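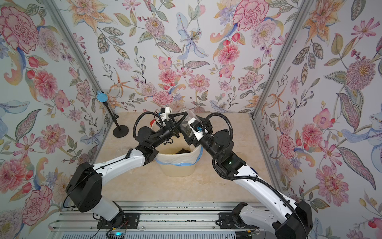
Holten's written reply to our first equipment plan was that a second arm doubles the purchase price and more than doubles the spare parts, and that a laboratory should be able to name the tasks it would lose by buying only one. The present section takes that objection as its starting point. We describe how the two-arm cell in Figure 3 was specified, which items were budgeted too low, and what we would order differently for the remaining cells.

Figure 3. Two-arm cell during a waste transfer task. The right gripper holds a clear container tilted toward a lined bucket. Both arms are mounted on a common aluminum rail.

4.1 Task list and arm count

The plan covers 8 cells to be installed in stages at the Pichon site. Before any quotation was requested, each candidate task was sorted by whether it could be done with one arm and a fixture, with one arm and no fixture, or only with two arms. Emptying a container of crumbly material into a bucket falls in the first group on paper. A single arm can tilt the container, and the bucket can be held in place by a bracket. The bracket, however, has to match the bucket, and every change of bucket or container then calls for a new part. In the Stuvomum task set, objects are changed often enough that fixture design became a cost line of its own. We therefore priced the second arm against the fixtures it replaces and the hours needed to draw and print them.

On this basis the second arm was justified for the cells that run household tasks. It was not justified for the cells that run only pick and place, and Holten's objection stands for those.

4.2 Mounting and enclosure

Both arms share one rail across the front of the work surface. The shared rail costs more than two separate pedestals, but the distance between the bases can be changed without drilling and one calibration routine serves the whole cell. Quotations for the rail were taken from Tramik and from one other supplier. The Tramik quotation was higher and included cutting to length. The other did not, and the difference disappeared once workshop time was added.

Each enclosure is built from aluminum extrusion with panels on the back and sides. Wall coverings and work surface panels are bought as consumables. They are replaced to vary the visual background between collection periods, and a patterned covering costs little compared with any other item in the cell. The first budget treated them as part of the frame, so no money was set aside for replacement.

4.3 Items budgeted too low

Cabling was the largest error. The original line allowed for the cables delivered with the arms and nothing else. Wrist cameras and gripper electronics add their own cables, and all of these must follow the arm through its full range of motion. Conduit, straps and spare connectors are now listed per arm, with one full replacement set held in stock for each pair.

Cleaning was the second. Tasks with loose material leave crumbs on the work surface, and grit in the rail grooves is a maintenance concern for any cell of this type. Bucket liners, tape and a hand vacuum were added to the running costs. Operator time for resetting the task was moved from the general staff line to the cell budget, where it can be compared with the price of hardware that would shorten it.

4.4 Planned hours and spares

The revised plan assigns 402 operating hours to the two-arm cells and 234 hours to the single-arm cells in the first period. Gripper fingers and camera modules are stocked at cell level. Joint modules are stocked centrally, as their unit price does not allow a spare in every cell. Order quantities were fixed in the plan version of 2020-02-24 and will be reviewed when the first period closes.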